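Hestine Office Staff Asked to Clear Desks and File Papers by Year's End

12/31/25
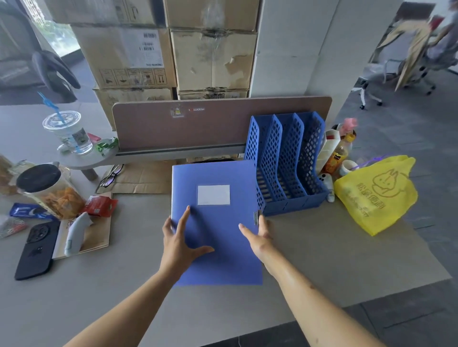

Employees at the Hestine office of Stirnness have been asked to sort the paper records kept at their desks before the accounts department closes its books for the year. Loose papers are to be placed in labeled folders, and folders in current use may stay in the desktop organizers issued in July.

Records manager Ghada Akl said the office holds about 2000 folders, of which 600 are due to move to the Masri storage site. "A blue folder with a blank label is of no use to the person who needs it next," she said.

Snacks, cups and personal items may remain on desks, provided they are kept apart from client papers. Food in open packages should be finished or taken home -- the building will be closed for the holiday. Staff who need extra folders may collect them from Dong-hyun Jang on the second floor, in packs of 50.

Comments (3)

Wafula Wanyama: Does this apply to the shared desks as well?

Tala Bataineh: I filled 17 folders and ran out of labels. Are there more upstairs?

Imad Abou Jaoude: Paper clips too, please.

Contact the Office | Copyright Stirnness | Back to top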